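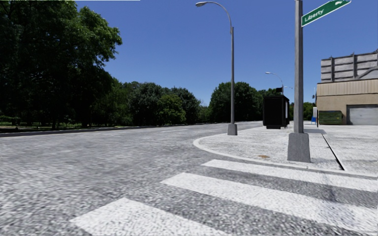 Trees and lawn along the road under a clear blue sky.

About Pretum Gutters & Drainage

Pretum installs, cleans and repairs gutters, downspouts and yard drains for houses and small apartment buildings. We do not replace roofs or put on siding. If your roof needs work before new gutters can go up, we will tell you so and you can hire whichever roofer you like.

How we started

The company began as two people with a van and one set of ladders. Most of the early jobs were fall cleanings. Customers kept asking why the same corner overflowed every spring, and the answer was usually a downspout that was too small or a run that sloped the wrong way. We bought a forming machine so we could make seamless gutters on site, and installation has been the larger part of the business ever since.

In May we took over the service routes of Gasar Home Services. If you were a Gasar customer, your cleaning schedule and any prepaid visits carried over to us. You do not need to sign up again.

Where we work

We cover Nanow and the towns within 25 miles of it. For larger jobs we sometimes go farther, so it is worth calling to ask. Our office and shop are at 203 Šimko Street. The shop is where we keep color samples, guards and spare hangers, and you are welcome to come in and look at them during office hours.

What to expect

An estimator measures the roof edge, checks the boards behind the old gutters and looks at where the water goes once it reaches the ground. You get a written price by email. Rotten boards are listed on a separate line — we don't fold them into the total — and you can have your own carpenter replace them.

Most houses take one day. We haul away the old metal and run a magnet over the driveway before we leave. Please move cars out of the driveway by 8 in the morning, and keep pets indoors while the crew is working.

Deposits and warranty

Jobs over $1,000 require a deposit of $500 to hold a date. Smaller jobs are billed when the work is done. We fix leaks at seams and corners free of charge for five years after installation. Damage from fallen limbs or ice is not covered, but we can give you a repair price for your insurance company.

Our crews

Installers and cleaners are our own employees, paid by the hour. We carry liability insurance and will send a certificate if your landlord or homeowners' association asks for one.

Page last updated 19 November 2024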